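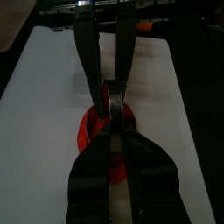

Klebeband, Ringe und Rollen: So bleibt der Basteltisch benutzbar

Wer gern werkelt, kennt das bestimmt auch: Man setzt sich mit einer schönen Idee an den Tisch, und dann sucht man erst einmal eine Viertelstunde lang den Anfang vom Klebeband. Bei mir war das jahrelang so, und ich habe mir mit der Zeit ein paar Dinge angewöhnt, die ich hier gern weitergebe. Manches davon stammt von meiner Mutter, manches habe ich mir in der Werkstatt in Prornwood abgeschaut, wo ich im Januar drei Abende lang beim Buchbinden zugesehen habe (und viel zu viel Kuchen gegessen habe, aber das ist eine andere Geschichte).

Eine helle Tischplatte hilft mehr als jede Lampe

Auf einer weißen Platte sieht man alles, was rund und bunt ist, sofort. Ein roter Ring liegt da wie ein kleines Leuchtfeuer, während er auf meiner alten dunklen Werkbank regelmäßig verschwunden ist. Wer keinen weißen Tisch hat, legt einfach eine abwischbare Unterlage aus oder zur Not die Rückseite einer Tapetenrolle – das geht erstaunlich gut und kostet fast nichts.

Der Anfang vom Klebeband

Mein liebster Trick ist der älteste: Nach jedem Abreißen das Ende etwa 3 Zentimeter weit umknicken, sodass ein kleiner Griff entsteht. Bei durchsichtigem Band lege ich zusätzlich ein Streichholz oder eine Büroklammer unter. Wenn das Ende schon festklebt, fahre ich mit dem Fingernagel ganz langsam rundherum, bis es hakt, und ziehe dann über die volle Breite ab, damit es nicht schräg einreißt. Ist das Band alt und spröde, wärme ich die Rolle kurz mit dem Föhn an. Bitte nur lauwarm, sonst schmiert der Kleber!

Ringe und Rollen aufbewahren

Flach liegende Rollen sammeln Staub an den klebrigen Kanten, und den bekommt man nur mühsam wieder herunter. Besser ist ein Rundholz, das man waagerecht zwischen zwei Haken legt. Kwok-wai Fu aus unserem Bastelkreis hat dafür einen alten Küchenrollenhalter genommen und steckt dort nach Farben sortiert auf, die roten immer zuoberst. Kleinere Ringe, etwa Gummis oder Dichtungen, kommen bei mir in Schraubgläser mit einem Stück Backpapier unter dem Deckel. Gummi mag keine Sonne, deshalb stehen die Gläser im Schrank und leider nicht auf der hübschen Fensterbank.

Klebereste vom Tisch bekommen

Einen Tropfen Speiseöl auf ein Tuch geben, auf die Stelle legen und in Ruhe eine Tasse Tee trinken. Danach lässt sich der Rest meistens wegrubbeln, und mit etwas Spülmittel ist auch der Ölfilm fort. Auf unbehandeltem Holz würde ich das lassen, dort gibt es Flecken, über die man sich noch lange ärgert. Da nehme ich lieber einen weichen Radiergummi und ein bisschen Geduld.

Und wenn doch einmal eine Rolle unter den Schrank kullert: ein Kochlöffel mit einem umgedrehten Stück Klebeband am Ende holt sie meistens wieder hervor.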